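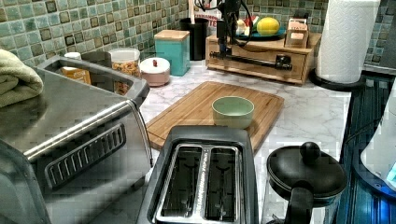
Keeping a Kitchen Worktop: Notes for Week Two
Tutor: Aniela Witkowska, Lilladov evening classes

Welcome back, everyone, and thank you for bringing in your lists of what lives on the worktop at home. I enjoyed reading them very much, and I think Driss should have some sort of prize for his. We ran over last time, so I've put the part we missed into these notes and you can read it before Wed 12 September.

We had got as far as appliances. A worktop fills up from the back — the big things go in first and stay there, and all the small things have to find room between them. A toaster oven takes up a good deal of counter by itself, and if you have a pop-up toaster as well, do ask yourself which of the two you used this week. You may well want both. I do at home, and I'm not giving either of them up!

Please keep the top of a toaster oven clear while it is on. A folded towel looks very neat up there, and it's just where the hand wants to leave it, but it should come off before you switch on. A hook or the back of a chair will do nicely.

Pop-up toasters want their crumbs emptying. Unplug it, let it cool right down, slide out the tray if yours has one, and never go in with a knife. Iman asked about shaking it upside down over the sink, and I'd say over a sheet of newspaper, please, well away from water.

A bamboo board with a juice groove is a lovely thing, but the groove needs a proper scrub with a small brush. Wipe the board, dry it and stand it on its edge overnight. Don't soak it.

Small drawers and boxes are your friends, as the flat top of a low drawer unit gives you a second shelf for a plate of fruit or a little bowl. Try not to stack any higher than that.

For next time: clear a stretch of worktop 70 cm long, live with it for 8 days, and write down what creeps back. Sorin has kindly offered to go first.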